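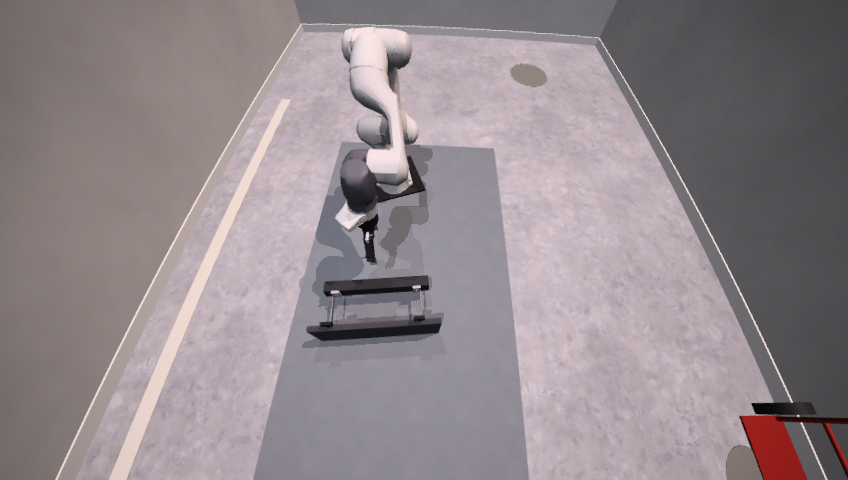
Pirness has released version 8 of Jitero, its motion planning package for robot arms, with a rewritten grasp approach module and a changed format for collision models. The release is dated July 16, 2021 and replaces the beta that has been open to existing users since May. The main change concerns the last stretch of travel before the fingers close. Earlier versions treated a target as a solid box and planned to a point outside it, leaving the final movement to a separate straight-line routine. Version 8 plans the whole path against the real outline of the part, including any openings. The simulated rack supplied with the release, a black bar carried on two short metal posts above a flat slab, is a case the box model handled badly: the gap under the bar was counted as solid, so any grasp that put a fingertip below the bar was rejected as a collision.

The planner now keeps the gap as free space and searches for finger positions on either side of the bar. Clearance is set separately for the fingers, the hand and the arm links. The default for the fingers is 2 mm. Users who relied on the single clearance value in version 7 will find that it is still read from old project files, but it is applied to the links only and a warning is written to the log.

Pirness tested the new module on a set of 431 simulated grasps, all on parts with handles, rails or open frames. The planning time limit was 20 seconds for each grasp. The set is included in the download, together with the start poses and the random seeds, so that users can repeat the runs on their own machines. Results will differ slightly between processors where the search stops on time instead of on path cost.

Collision models must be converted before use. A command-line converter is included and will process a whole folder at once. Models made with Nunda, the scene editor sold by Hinrichs, can be loaded directly if they were saved with separate meshes for each rigid body. Merged meshes will load, but gaps between the bodies may be closed during simplification, and Pirness advises saving them again from the original scene.

Two known faults remain. The path viewer does not redraw the fingers when the gripper width is changed during playback, and the converter stops without a message if a folder name contains a full stop. Fixes for both are planned for the next maintenance release.

Jitero 8 is available to current licence holders through the usual download page. Version 7 will receive security fixes only.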